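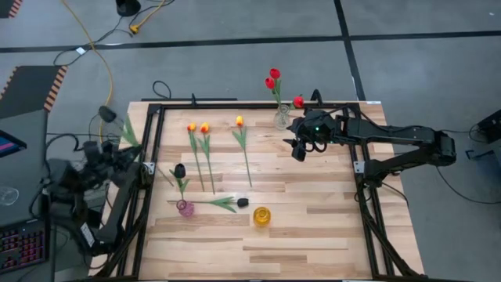

Kimach releases bimanual task planner with per-arm locking

Software | 18 April 2025

Kimach has released the planning layer it uses to coordinate pairs of tabletop robot arms, together with the logging and replay tools built around it. The package is called Grimshaw. It sits between a perception module, which reports objects and their poses, and the joint-level controllers supplied with the arms. It does not replace either one.

The release covers sorting and placement tasks in which two arms share one work surface. The reference task is flower arranging by color: artificial tulips are laid on a table with small glass vases, and each stem has to end up in the vase assigned to its color. The task definition, the object models and the planner settings are all included.

According to Yesenia Benavides, who leads the planning work at Kimach, the task was picked for the geometry of the parts. A tulip stem is long and thin, the leaves stick out at angles the model does not predict well, and the opening of the vase is small compared with the error in a typical pose estimate. Glass is also hard for depth sensors, which tend to return missing or wrong values on clear and tinted surfaces.

"With blocks and bins you can be wrong by a lot and still drop the thing in," Benavides said. "With a stem you have to know where the bottom end is, and you have to know which way it is going to swing when you lift it."

How it works

Grimshaw splits a task into short segments called claims. A claim names one arm, one object, one target and the volume of space the arm will sweep while it moves. Before a claim starts, the scheduler checks its volume against any claim held by the other arm. If the two overlap, the second claim waits or is replanned with a different approach angle. If they do not, both arms move at once.

Earlier versions used a single lock for the whole table, so that only one arm could move at a time outside its own half. The team dropped that design in November. Work near the middle of the table was being serialized even when the two arms were well clear of each other, and most of the run time went to waiting.

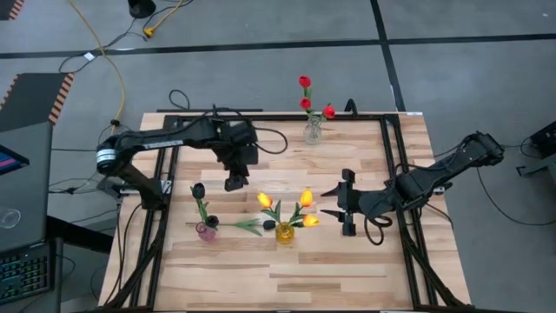
The new lock is computed from the swept volume of the gripper, the wrist, the last two links and whatever the gripper is holding. Held objects turned out to matter more than the team had planned for. A stem gripped near the flower head extends the arm's reach downward by its full length, and the first builds left this out of the volume. The current code attaches the object model to the gripper frame as soon as a grasp is confirmed and recomputes the claim before the lift.

Cables are handled with a fixed margin around the wrist and elbow. There is no cable model in this release.

Perception

The perception interface is a plain message format. Each object carries a class, a color label, a pose, a confidence value and a time stamp. For stems, the pose is given as two points, one at the head and one at the cut end, with an optional third point for the bend. Vases are given as a rim circle and a base point.

Grimshaw does not trust a single reading. A target must be seen in 5 consecutive updates with its rim center inside tolerance before a claim can be issued against it. If an arm passes between the camera and a vase, the last good estimate is kept and marked stale, and a stale target can be approached but not entered. The arm then holds above the rim until the estimate is fresh.

Hernán Grajales, who wrote the perception side, said the color label caused more trouble than the pose did. Orange and yellow blooms moved back and forth across the class boundary as the light changed, and the planner would cancel a claim halfway through and send the stem to a different vase. Labels are now fixed at the moment of grasp and cannot change until the object has been released.

Dark flowers had the opposite problem. The label was stable, but the depth data on a black bloom was thin, and the head point drifted along the stem. Grajales's fix was to weight the green part of the stem more heavily and to extrapolate the head from it.

"It is a line fit," he said. "There is nothing clever in it. It went in on a Thursday and we have not touched it."

Testing

Kimach ran the release candidate for 3,184 placement attempts, all of them logged. The logs for 900 of those are included in the download, with joint positions, claim history and the perception messages. Camera video is not included. The company has not published an overall success rate and said the figure depends too much on how the stems are laid out at the start of a run.

The simulator bundled with the package, Testport, replays a log and lets the user change the planner settings partway through. It can be stopped at any claim and restarted from that point with a different lock margin or approach angle. Testport runs without a graphics card. It keeps up to 2,000 claims in memory and writes the rest to disk.

Contact between stem and glass is not simulated. Testport treats an insertion as complete when the cut end crosses the rim plane inside the circle, and it will report success for some placements that would tip a light vase on a real table. The documentation states this on its first page. Benavides said a simple tipping check is in progress and may go into the next minor version.

Known limits

The scheduler supports two arms. A third can be added in the configuration file, but the claim check is pairwise and can deadlock when three claims wait on one another. The code prints a warning at startup and continues.

Handovers from one gripper to the other are not supported. An object that one arm cannot place has to be set down on the table, released and claimed again by the other arm, which requires a clear patch of surface long enough for the stem. The planner searches for such a patch and will stop with an error if none is found.

Vases are assumed to stay where they are during a claim. If one moves by more than the set tolerance, all claims against it are dropped and both arms retreat to their last clear pose.

A driver for arms using the Tikitz controller board is included and is the only one Kimach has tested. The driver interface is documented, and the company said it will accept outside drivers if they come with a replay log that passes the standard checks. Users moving from the earlier table-lock version need to regenerate their workspace file, as the old format has no field for link volumes. A conversion script is in the tools folder. It handles everything except custom gripper shapes, which have to be entered by hand.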